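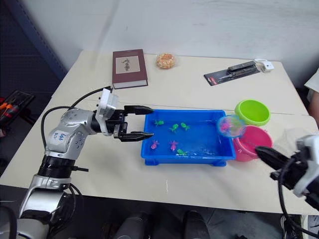

Ikorstead will close the outdoor wading pool at Tudose Park after this season and put a splash pad in its place, the town's parks office said Sat 2 July. The pool will stay open on its usual summer hours until early September. Work on the site is due to start the week after it closes.

The decision ends a discussion that has gone on through three town budgets. The wading pool is one of the oldest parts of the park and its pipes have been patched several times. Last summer it was shut for 20 days, most of them in the hottest part of the season, while a crew looked for a leak under the north side of the basin.

"We found it and we fixed it, and then we found another one," said Jirayu Boonyarit, who manages parks and pools for the town. "The basin itself is in fair shape. The plumbing under it is not, and you can't get to the plumbing without breaking up the basin."

The splash pad will take up about the same ground as the pool. It will have ground jets, two low arches and a shallow stream along one side for toddlers. There will be no standing water deeper than a child's ankle. The water will be filtered and used again, and the jets will run only when someone presses a button at the entrance. Each press will give several minutes of water before the system shuts itself off.

Zavus, a contractor based in Tirum, will do the work. The company rebuilt the locker rooms at the town's indoor pool two years ago. Its crew will first drain the basin, break up the concrete and take out the old pipes. New lines will go in before the ground gets too hard to dig, and the surface will be poured in the spring. The parks office expects the splash pad to open at the start of next summer.

A petition asking the town to repair the wading pool and keep it gathered 1,055 signatures over the winter. Many of the people who signed said a splash pad is fine for older children who like to run, but gives less to babies and toddlers, who tend to sit in one spot and play with cups and floating toys. Others said they had learned to be comfortable in the water at Tudose Park before moving on to lessons, and wanted the same for their own kids.

Boonyarit said the petition led to changes in the plan. The toddler stream was not in the first drawings. Neither were the water tables, which are raised basins that small children can stand at and reach into. There will be three of them, set in the shade next to the restrooms, and one will be low enough for a child who is sitting down or using a wheelchair.

"People told us very clearly that the little ones don't want to be sprayed in the face," Boonyarit said. "They want to pour water from one thing into another thing. So that part got bigger."

The town has also moved its parent and toddler water hour. The session has been held at the wading pool on weekday mornings in summer, and will go on there until the pool closes. From September it will be held in the warm pool at the indoor center on Mill Road. The session is free for children under four, and an adult has to stay in the water with each child. Space in the warm pool is limited, so families will need to sign up at the front desk or by phone. Sign-up opens in the last week of August.

Swimming lessons are not affected. They have been held indoors for several years and the schedule for the fall is already posted at the center.

Some neighbors are more concerned about noise and parking than about the pool. The lot on the east side of the park holds 65 cars and is often full on hot weekends. The parks office said it does not plan to add spaces, but it will paint new lines along Carver Street and put in more bike racks by the gate. The splash pad will shut off at eight in the evening. The jets on the side nearest the houses will be lower than the others – a change made after a meeting with people who live on the block.

Lifeguards will not be on duty at the splash pad. The wading pool now has one guard at all times when it is open, and the town said those hours will be moved to the indoor center and the lake beach. No seasonal jobs will be cut. A parks employee will check the splash pad each morning and again in the afternoon, and test the water both times.

The parks office asked parents to keep the usual rules in mind for the last weeks at the wading pool. Small children should be within arm's reach of an adult. Swim diapers are required for any child who is not toilet trained. Glass is not allowed inside the fence. Soft toys and plastic toys are welcome, but anything small enough to fit through the drain covers should be left at home. The filter has been blocked twice already this year.

Families who use small tubs or trays of water at home were given advice as well. The office said even shallow water should be watched the whole time a young child is near it and poured out as soon as play is over. Tubs should be turned upside down when they are put away outside, so that rain does not collect in them.

There will be a last-day swim at Tudose Park on the Sunday before the pool closes. It will run from noon to six, and entry will be free. The snack stand will be open, and the high school band will play near the picnic tables in the afternoon. In case of thunder the pool will be cleared and the event will move to the picnic shelter.

The blue tiles along the edge of the pool will be saved where possible. The town has not settled what to do with them. One idea is to set them into the low wall beside the new entrance, and another is to give them away at the park office once the contractor has taken them up. Boonyarit said some of them are cracked on the back and may not come out in one piece.

The plans for the splash pad are on display in the lobby of the town hall and at the indoor center through the end of the month. Written comments on the planting and the benches can be left in the box at either place. The layout of the jets and the stream is final.

Tudose Park itself will stay open during the work. The path between the playground and the ball field will be closed from September on, and walkers will be sent around by the Carver Street gate. The playground restrooms will be locked for part of the winter while the water is off, and portable toilets will be placed beside the parking lot.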